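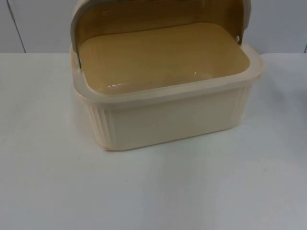 面包收纳盒的结构复核是本阶段的主要工作,其余厨房台面储物件的整理排在其后。本报告由Wandovden项目组提交给Flornent基金,覆盖八月至本次报告日(09/10/2022)的进展。复核样件为奶油色塑料盒体,翻盖式,盖子向后推起后在盒口后方形成较高的拱形,因此台面上方的净空要按开盖状态计算,不能按合盖高度计算。此前的台面布置图采用合盖高度,吊柜下方的两处位置需重新核对。盒口四周有宽而平的边沿,略向外伸出盒身,布置图中的占位尺寸应以边沿外缘为准。

一、工作范围

项目目标未作调整:为Hindau公寓的共用厨房确定一套台面干货储存方案,包括面包、谷物、茶叶和调味料四类。公寓共17个厨房单元,平面分为甲、乙两种,乙型台面进深较小,吊柜较低。面包类储存件体积最大,开合动作占用空间最多,故先行复核,其结果直接决定其他三类的摆放位置。

本阶段不涉及冷藏、冷冻及地柜内部储物。上一份报告中提到的抽屉分隔件已移至下一阶段,预算科目不变。

二、已完成事项

1. 台面占位复核。按边沿外缘和开盖状态重新绘制占位图,甲型平面全部通过。乙型平面中靠墙转角位置可以使用,水槽右侧位置在开盖时与吊柜底板冲突,已从图中删除。

2. 开盖路径复核。翻盖向后转动,盒体背面与墙面之间需留出间隙。若墙面装有插座面板或挂杆,间隙从面板或挂杆的外表面量起。此项已写入安装说明第二版。

3. 清洁性检查。盒体外壁正面大部分平滑,两端有竖向棱条。棱条之间的窄槽容易积存面粉和油污,日常擦拭时用布难以触及底部,需用软刷沿竖向清理。内盆为浅褐色,底面平整光滑,侧壁向内倾斜,面包屑可用湿布一次收集。棱条区域的清洁周期定为每周一次,内盆为每次更换面包时一次。

4. 外观验收标准。奶油色塑料在台面照明下有轻微反光,浅色边沿与盒壁的色差在单侧光下较明显。经讨论,色差不列为缺陷。盒体底边的局部变色需与环境反光区分,验收时应移动盒体、改变角度后再作判断,不得仅凭单张照片判定。

5. 采购询价。已收到Seyoum供应站的书面报价,包含盒体、备用盖及包装。报价有效期45天,含送货至公寓后门,不含分送至各单元。盒体与备用盖可分开下单,备用盖最低起订量为2件。

三、偏差与原因

进度较计划滞后一周。原因是占位图返工:初版只考虑合盖状态,返工后需重新核对乙型平面的吊柜底标高,而公寓提供的图纸与现场标高不一致,差值80毫米。现场复测后以实测值为准,图纸已退回更正。该差值同时影响调味料架的安装高度,相关图纸一并修改。

费用方面,复测产生的人工支出从不可预见费中列支,未超出该科目限额。其他科目无变动,不申请追加。

四、遗留问题

(1)乙型平面取消一个摆放位置后,面包盒只能放在转角。转角处现放电热水壶,需要确认水壶移位后电源线的走向。电源线不得从面包盒翻盖后方穿过,以免影响开合。

(2)通风条件尚未评估。面包在盒内存放的时间与盒体密闭程度有关,目前没有试验数据,报告中不作推断。拟在下一阶段选一个甲型单元和一个乙型单元进行存放对比,记录面包失重和表面霉变情况,每日同一时段称量。

(3)铰接部位的耐久性未测。盖子在盒体圆角处铰接,是整件中受力最集中的位置。备用盖的采购数量取决于此项结果,在测试完成之前不下备用盖订单。

(4)盒盖内面带有类似木纹的纹样,并有浅淡横纹,色调与内盆相近。纹样是否影响对污渍的辨识,需在使用反馈表中单列一项。

五、记录与文件管理

占位图、安装说明、清洁说明和报价单已按统一编号归档。占位图以第三版为有效版本,前两版加盖作废标识后保留,供审计查阅。清洁说明目前只有文字版,操作示意图待各类储存件全部确定后统一绘制。

使用反馈表的栏目如下:开合是否顺畅;开盖时是否碰触吊柜或墙面;边沿是否妨碍相邻物品取放;棱条处积污程度;内盆清洁所需时间;其他意见。反馈表由各单元使用者填写,每两周回收一次,空白项按未作答处理,不作推定。

六、下一阶段安排

首先完成铰接部位开合测试,随后进行通风存放对比。谷物和茶叶两类容器的占位复核可与存放对比同步进行,方法与面包盒一致,即同时绘制关闭和开启两种状态,以较大者为准。调味料架在更正后的吊柜底标高确认之后再出图。

采购下单须在报价有效期内完成。若铰接测试未能按时结束,将先下盒体订单,备用盖另行询价。由此可能产生的单价变化会在下一份报告中单独列明。

七、需贵方确认的事项

请确认以下两点:其一,同意乙型平面取消水槽右侧摆放位置;其二,同意抽屉分隔件移至下一阶段且预算科目保持不变。收到书面确认后,项目组将发布安装说明第二版,并通知公寓管理方安排分送路线。

Wandovden项目组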